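Ziltemdale Open Day (robot disassembly demonstration)

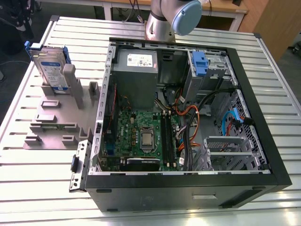 3 min read

The Ziltemdale Open Day is a yearly public visit to the Ziltemdale workshop, run by the repair and recycling firm Brorkero. Best known for its live demonstration of robot work on old desktop computers. First held 12 May 2018. Moved to December the year after, then back to spring.

Background

Brorkero started out doing hand teardown of office machines. Slow work, lots of screws. Engineer Jin-sol Sung set up the first robot cell with parts from an older packing line, and the project was given the name Hunurar. Visitors were not part of the plan – the first open day came out of a request from a local school, and word got round. 185 people came, 47 of them pupils.

The demonstration

Takes place at a slatted aluminum table in the main hall. A desktop case is laid on its side, panel off, inside facing up. The arm works from the far side of the table so visitors at the front get a clear view in. Beside the case is a light-gray plastic fixture with posts and slots, which holds parts upright, such as a hard drive in its blue caddy.

The usual order is drive first, then cables, then memory. Cables are the hard part. They bend, they hide behind each other, and no two machines have them in quite the same place. In the Dell desktop shown, orange and yellow power cables curve through the middle of the case and a bundle of thick black ones loops down past the memory slots. A light-blue SATA cable sits over on the right side, against the perforated metal. Rigid parts like the drive are easier, as the robot can be taught where thier edges are.

The power supply is left in for most runs. Staff take it out by hand afterwards.

Two runs are given per visit, with a talk between. Nusrat Kiani gave the talk in the first years and it is still mostly her text. Questions are taken at the end of the second run, not during – a rule brought in after the first open day ran badly over time.

Visitor arrangements

Free, booking needed. Limit of 200 places. Bags go in the lockers by the door. Children under school age not admitted to the hall, though there is a side room with old keyboards to take apart (popular with adults as well). Parking on the Rudd side only.

Reception

Mixed at first. Omolara Nwachukwu, in a newsletter piece on the first open day, called the arm "patient to the point of being dull" but praised the staff for letting a failed run go on to the end in front of everybody. Seija Hämäläinen, who teaches electronics and has brought several classes, wrote that students learned more from the misses than from the clean pulls. Some visitors complained about the waiting between runs. The seating was changed later, the waiting was not.

Later changes

Kourosh Rahimi took over the program from Sung and added a short hands-on part, where visitors fit a drive into a spare fixture themselves. A plan to show laptops was tried once and dropped becuase the glue took too long. Printed handouts ended the same year. Parts list and talk text are kept at the front desk and can be read on request.

See also: Hunurar, Brorkero, Rudd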